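# The arm that pressed on regardless

The figure on the Okside brochure is 1,000. That is how many lids the company says its bench-top arm can pick up and put down before anyone need look at it. Dwynwen Gwilliam got to 87.

She runs the test bench at Clendano, a small outfit that checks other people's robots before a buyer signs for them. The job was dull on paper. A packing firm wanted to know whether a cheap arm could lift plastic lids off a flat surface all day without scratching them or itself. Okside supplied the arm, Zeder supplied the control software, and both supplied a good deal of confidence.

On pick 88 the gripper came down and kept coming. The fingertips met the mat, the motors leaned in, and for almost 9 seconds the arm pushed against the table as if the table were at fault. Then Gwilliam hit the stop button.

"It never raised an alarm," she says. "The screen said the pick was in progress. I could hear it groaning and the screen was perfectly happy."

What happened next will be familiar to anyone who has sat between two suppliers. Okside blamed Zeder, saying the software had sent a height below the surface. Zeder blamed Okside, saying the arm should refuse such a height whoever sends it. Both were right, and for most of March neither did anything. 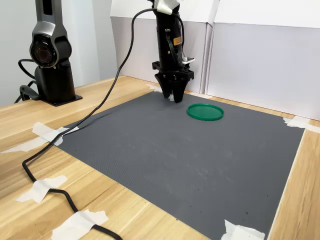 Gwilliam's own log points to something more ordinary. The arm works out where it is by counting turns of its joints from a starting position. Every so often one joint lost a little of its count, always in the same direction. By pick 33 the tips were closing lower than they had at the start. By the eighties they were brushing the surface. Nothing in the system compared where the gripper thought it was with where the mat was, so the error simply grew.

There is a force limit that should have caught it. It was switched on, too — but set so high that it would only trip if the arm hit something a great deal more solid than a lid. Zeder calls this the standard setting. I asked what standard it referred to and was sent a link to the brochure.

It would be easy to shrug at all this. The arm is small, the fingers are slim, and the worst of the damage was a bent tip and a dent in the mat. But these machines are sold on the promise that people can work beside them with no cage and not much training. A hand reaching for a lid is softer than a table. An arm that cannot tell it is pressing on wood has little to say about pressing on a knuckle.

Okside has since sent out an update which makes the arm return to its starting position and check its count after every 33 picks. Gwilliam is running it now. She has also turned the force limit down herself, against the advice in the manual, and the arm now stops several times a day for no reason she can find. Zeder would like her to put it back.

A rival maker, Jaber, has been in touch to say its arms do not suffer from drift. She has asked for the test records and is still waiting for them. The packing firm, meanwhile, has put off its order and gone on lifting lids by hand.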